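**Rayures sur plateau en bois clair : poncer ou laisser ?**

**tilleul_11**
Bonjour à tous. J'ai récupéré une table en bois clair vendue par Brunner, modèle Clilitz. Le plateau a des rayures fines dans le sens du fil. Je ne sais pas si la finition est une huile ou un vernis mat, la notice ne le dit pas. Est-ce que je ponce tout le plateau ou est-ce que je reprends seulement la zone abîmée ?

**copeau828**
Fais d'abord le test de la goutte d'eau, dans un coin sous le plateau. Tu attends 11 minutes. Si le bois fonce, c'est huilé ou brut. Si la goutte reste en perle, c'est verni ou l'huile est encore bonne.

**tilleul_11**
Test fait : le bois a foncé un peu, puis c'est reparti en séchant.

**Flukthorpe**
Donc huile usée. Ponçage à la main, grain 200, toujours dans le fil, et tu reprends tout le plateau. Une reprise locale se voit à contre-jour, surtout sur un bois clair.

**copeau828**
Pas d'accord. Sur une rayure fine je reprends 11 cm de chaque côté en diminuant la pression, je remets de l'huile et ça se fond au bout de deux ou trois semaines. Poncer un plateau entier pour quelques traits, c'est enlever de la matière pour rien. Et si c'est du plaqué, on peut traverser.

**Flukthorpe**
Sur du plaqué je suis d'accord, on n'insiste pas. Mais il faut regarder le chant avant de conclure. Si le fil continue du dessus sur le chant en bout, c'est du massif.

**rabot_du_soir**
Troisième option : ne rien poncer. Savon noir dilué, séchage une nuit, huile dure en couche très mince, on essuie l'excédent au bout d'un quart d'heure. Les traits restent mais ils accrochent moins la lumière. J'ai fait comme ça en juin sur mon bureau et je n'y ai pas retouché. Par contre les chiffons imbibés d'huile, à plat dehors ou dans l'eau, jamais en boule dans la poubelle.

**tilleul_11**
Merci. Je n'ai pas encore regardé le chant. Quelqu'un a un exemple de plateau clair qui sert tous les jours ?

**atelier_tosetstead**
Chez nous les plateaux clairs servent et se marquent, on les laisse comme ça un bon moment. Quatre photos :

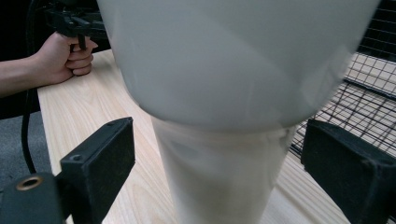
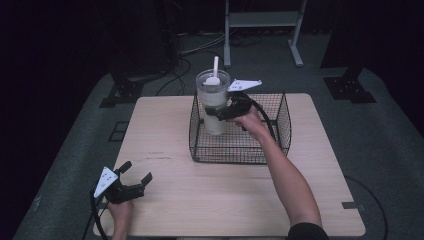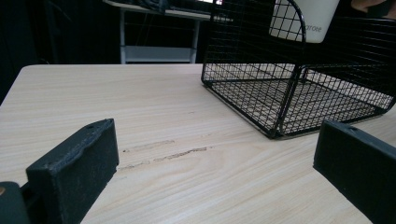 Les traits dans le sens du fil se voient sur la troisième.

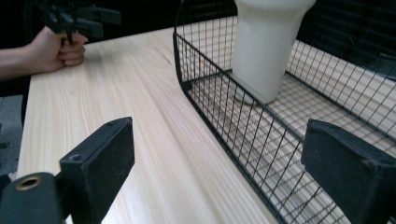 *atelier_tosetstead - responsable de l'entretien du mobilier, Tosetstead*

Pour ce genre de traits je suis de l'avis de rabot_du_soir : nettoyage, huile, et on attend. Je ne ponce que si l'ongle accroche. Le pot d'huile nous dure presque 200 jours, on en met très peu.

**Flukthorpe**
L'ongle n'est pas un critère pour moi. Un trait peu profond peut se salir et devenir noir, et là il faut poncer plus bas que si on l'avait fait tout de suite.

**copeau828**
Ça dépend de l'usage. Avec des sous-verres et un coup d'éponge bien essorée, ça ne noircit pas chez moi.

**tilleul_11**
Je viens de regarder le chant, le fil ne continue pas. Donc plaqué, je ne ponce pas. Savon jeudi soir, huile le lendemain. Je reviendrai dire ce que ça donne.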